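3.2 Secar peras no desidratador Drutside

1. Lave as peras e seque-as com um pano.
2. Corte em fatias finas e retire as sementes.
3. Disponha as fatias nos tabuleiros, sem sobreposição.

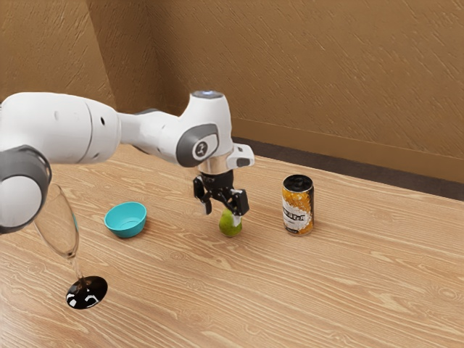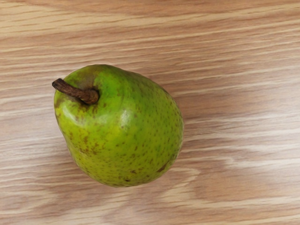
Pera verde, antes do corte.

Um leitor de Kestwood comentou que as fatias com casca demoram mais e que, no caso dele, só ficaram prontas ao fim de 11 horas.

4. Rode os tabuleiros a meio do ciclo.

Cuidado: desligue o aparelho - e espere 30 minutos - antes de limpar a base.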